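Spare parts should be priced by the drawing

Repair law in most places now says a maker must sell parts. It says little about how a part is defined, and that is where the cost sits. A hinge pin sold alone is a part. The same pin sold only inside a lid assembly is also a part, at many times the price.

I keep a bench log for small appliances. Of 427 entries, the largest group covers units scrapped over one component that the maker supplies only as a module. 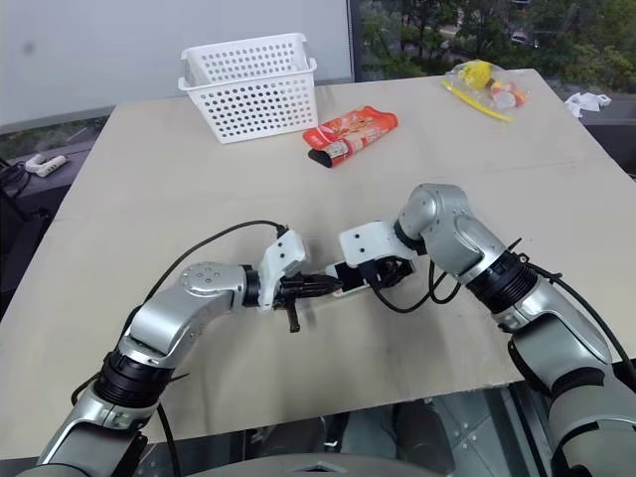
The Hetora kettle base is typical. The switch is held by 3 screws and could be changed in 8 minutes. Hetora lists the complete base and nothing smaller. Rianne Cuypers has argued that bundling protects the user from bad repairs. I accept this for sealed mains wiring. I do not accept it for a knob.

My proposal is plain. If a component has its own number on the assembly drawing, it should have its own price on the parts list. Prudari already works this way and stocks 400 lines from one small warehouse.
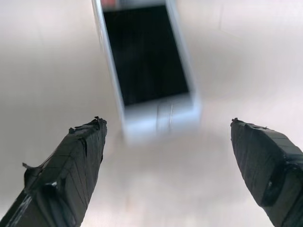

Storage cost is the usual objection, and it is a fair one for slow-moving items. A maker could meet it by publishing dimensions and material grade once stock runs out, so that any machine shop can supply the piece.

Tegan Lowther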